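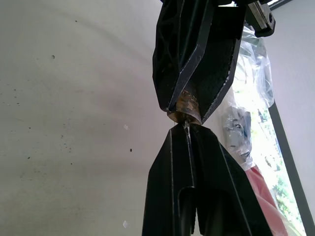
Ebenezer Annan wrote in to say that the old version of this article made the Stemmont Gripper Class sound like a place where robots pick things up, when most of the evening goes into deciding how to pick them up, and he's right, so I've redone it from the top.

The Stemmont Gripper Class is an evening course in robot handling held in Stemmont, with a student project attached to it and a small competition at the end. It belongs to the adult and youth program at the Dunside workshops, which also has welding, clock repair and a very popular bread class down the hall (you can smell it by 7:30, and it does nothing for your concentration). I took the course twice, once as a student and once as a helper, so a lot of what follows comes from my own notebook.

Background

The class grew out of a Saturday club that met to build line-following cars. The cars were fun for a while, but people got bored of them, and somebody asked if we could try arms instead. The first arm was secondhand and slow, and it made a noise like a coffee grinder every time the base turned. I loved it! The club became a proper class the next September, with a sign-up sheet and a fee.

The student project

Everyone in the class works on the same thing, called Sengar. It's a shared collection of recorded grasps: a student guides the arm to an object, closes the fingers on it, moves it a short way, lets go, and saves the run along with whatever the wrist camera saw. By the end of my second term Sengar had 371 saved runs in it, and 129 of those were small metal parts, which are the ones people complain about most.

Small parts are a pain for the obvious reason. When the fingertips are nearly touching there's hardly any room left for a mistake, and a thin pin will roll, tip or shoot off sideways if you come at it from the wrong angle. A short cylinder is friendlier, but if it's worn the tips can slide on it. My own advice is to go in slowly and look at the camera view before you close, even when you're sure. I was sure a lot in my first term, and I spent a lot of my first term under the bench looking for pins.

The fingers are a big part of the course too. Students are encouraged to draw their own, and the favorite shape in our group was a pointed tip with open lattice work higher up, so the finger stays light and you can see past it a bit. A groove down the middle of the tip is a nice thing to have for pins and wire. Mine was too wide the first time and too shallow the second time, and I ended up copying my neighbor's (with permission).

How an evening goes

There's a short talk, then bench time, then another short talk that always gets cut because bench time ran over. People work in pairs, one on the controls and one watching the camera view, and swap halfway. The watcher's job sounds dull, but you learn more there, I think. You start noticing when a grip is off center before the arm ever moves. Each bench has a paper log, and you write down the part, the finger set and what went wrong. "What went wrong" is the widest column on the page.

The competition

The term ends with a meet against the class from Varkadton, who have newer arms and, I'm sorry to say, better snacks. Each team gets a tray of parts and 90 minutes. You score for every part moved from the tray to a marked spot, more for the small ones, and you lose points for drops. The parts are a mystery until the morning of the meet, which means you can't practice on the exact set, and everyone hangs around the parking lot trading rumors about springs.

Stemmont has won it once, with 151 points, in the year the Varkadton team got stuck on a keyring and wouldn't give it up. I was a helper that year, so I can't claim any of the credit, but I did shout a great deal.

Joining

No experience is needed, and you don't have to write code in the first term unless you want to. Bring safety glasses if you own a pair that fit. Tie long hair back. New students are put with someone who has done at least one term, and the pairings get shuffled every few weeks.

Runs recorded in class go into Sengar under the bench name, and former students can ask for a copy of the whole collection. Ebenezer also wants it known that the coffee grinder arm still works and is kept on the back bench for anyone who'd like a turn.

Filed under: Clubs and classes | Robotics | Stemmont area | Articles with reader corrections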